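Rulstead Home Search Full text Authors References

4.2 Changes to the sorting task

At the Sumov site, the sorting of drinks cans was moved to a robot cell in May. Two of the operators, supervised by Štěpánka Murín, stayed with the line. 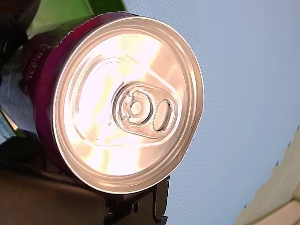
Figure 3. Work at the cell: a can held by the gripper, and the gripper over the blue mat, respectively.
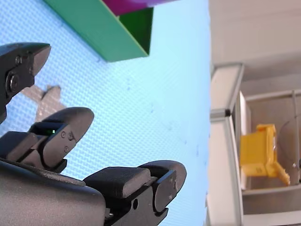
Department of Work Studies, Rulstead

Operators now handled 30 items per shift by hand, against 400 before. Both reported less strain in the wrists but longer periods of watching, and asked for a say in when the cell is stopped (see also Nolte and Gyamfi).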